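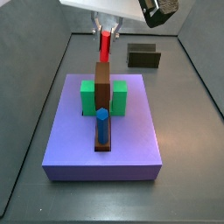
Department of Design and Assembly Studies, Tronholm Institute

**Figure 1.** The block assembly used in the study. Two green blocks stand on the purple base, with the taller brown piece between them; the blue hexagonal piece stands in the slot at the front, and the red cylinder is at the top of the brown piece.

### 3.2 Materials and arrangement of parts

The assembly was chosen from a larger group of coloured part sets prepared by Agbeko and Sulemana for the Ornar workshops. Two needs guided the choice. The parts had to be told apart at a glance by colour, and the order of placement had to matter to the final result. Sets in which every part could be placed at any time were left out at an early stage.

The purple base is the reference part, and all positions in this section are given in relation to it. The brown piece rises between the green ones and is the tallest of the three. As Figure 1 shows, the green blocks reach only to about the middle of its height. This difference served as a simple visual check — an assessor could judge the state of the centre column without touching it.

The blue piece has six sides and is set upright. Participants in the November pilot often asked whether its rotation was to be scored. It was not, and the written instructions were changed to say so. 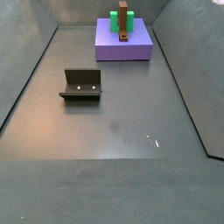
Partial states were recorded as well as finished ones. A state was called partial when the base and both green pieces were present but one or more of the remaining coloured parts had yet to be placed. Of the 300 states scored, roughly 100 fell into this group. Two assessors, B. Kyei and H. Türkmen, scored each state on their own, and they disagreed on seven. Most of these concerned the seating of the brown piece, for which the first version of the scoring sheet gave no clear rule. The disputed states were settled by S. Tsikata using the revised sheet.

Items that did not belong to the assembly were not scored, whatever their distance from the base. The effect of such items on placement order is taken up in Section 4.1.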